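4. How supporters read a trade clause

4.1 Why fine print, and why fans?

Most work on player trades in basketball looks at value: who got the better player, who saved money, who ended up with the draft picks. We love that literature and have spent many happy evenings arguing over it, but it leaves out something that struck us from the first day of this project. Supporters talk about the paperwork. They swap half-remembered rules about matching salaries, they argue over whether a pick is protected, and they do it with a confidence that would make a lawyer blush. We wanted to know how much of that talk holds up when people are given an actual clause and asked what it means.

To find out, we wrote the rules of a small league ourselves. It has two clubs in it that matter here, Trukov and Vikgate, and a set of trade rules short enough to read over a cup of tea. Writing our own rules gave us two things. First, none of our readers could lean on what they had heard on a podcast. Second, we could change a single word and see what happened - and a single word, as it happens, can do a great deal of work.

4.2 Materials

Each reader was given the same trade agreement, which ran to two pages. Trukov sends a starting guard to Vikgate and gets back a young centre and a first-round pick. The pick carries a protection: if it falls in the top three, Vikgate keeps it and the debt rolls over to the next season. So far this is ordinary stuff, and nearly everyone who follows the sport has met something like it.

The interesting part is the clause on the second page, which we call the return clause. In the plain version it says that if the young centre is released by Trukov before the end of the second season, Vikgate may sign him before any other club. In the dense version the same right is set out in one long sentence with two exceptions folded into the middle of it, the second of which takes away part of the first. Othmane Ait Ali drafted both, and Siham Nasr checked that they led to the same outcome in every case we could think of. She found one gap in the early draft, over what counts as a release when a player retires and then changes his mind, and it was such a good gap that we nearly kept it in.

4.3 Readers and sessions

We recruited 300 adult supporters through ticket queues, local clubs and word of mouth. All of them had watched at least one full season in the past few years, and none worked in law or for a club. Half read the plain version and half read the dense one. Sessions were held in April, in rooms lent to us by the Bouazza sports centre, and readers could take as long as they liked. They were allowed to write on the page, and a lot of them did so with real energy. Arrows were popular. So was underlining the word "may".

After reading, each person was told three short stories about what happened next to the centre and asked who held his rights in each. In the first he is released early. In the second he is traded on to a third club, and that club releases him. In the third his contract simply runs out. Only the first story triggers the return clause. The second is the tricky one, and we chose it on purpose, as the wording ties the right to a release by Trukov and to no one else.

4.4 Results

A total of 139 readers got all three stories right. We were delighted by this! When we sketched the study over lunch, the most hopeful guess around the table was a good deal lower. Readers of the plain version did better, as anyone would expect, but the gap was smallest on the first story, where both groups were strong.

The second story was where people came unstuck. The most common wrong answer was that the right followed the player wherever he went, and readers explained this in warm, sensible terms. Vikgate had given him up, one of them wrote, so Vikgate should get first call if he was ever free. It is a fair reading of what such a clause ought to do. It just isn't what the words say. Adel Badawi, who coded the written answers, ended up calling this the loyalty reading, and we use his name for it in the rest of the paper.

A smaller group went the other way and assumed that any later trade cancelled the whole agreement, pick included. These readers tended to have marked up the first page heavily and left the second page clean.

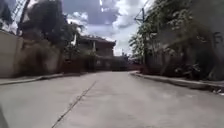
Figure 2. Concrete road between boundary walls and dense vegetation, with a dark seam running diagonally across the surface.

4.5 What the mistakes tell us

The loyalty reading deserves more attention than a simple tally of errors can give it. It turned up among readers of both versions, so hard wording can't be the whole story. People seem to start from a picture of what the two clubs fairly owe each other and then read the clause through that picture. When the words are plain, they have a better chance of noticing where the two part ways. When the words are dense, the picture wins.

We think this also helps to explain why odd trade stories travel so well among fans. A tale about an overlooked line that sends a player back to his old club fits the loyalty reading perfectly, and it feels right before anyone has looked at the page. Younes El Khatib has suggested running the same test with a clause that cuts against loyalty, so that the fair outcome and the written one swap places, and we are keen to try it.

There are limits, of course. Our league is tiny, our agreement is short, and real readers usually meet these rules second-hand through a reporter or a friend. To get closer to that, Moataz Abdel Rahman has rewritten the return clause as a brief news item, which will be used in the next round together with a new pair of clubs and a player option. The coding guide, known among us as Stasodier, will stay the same so that the two rounds can be compared story by story.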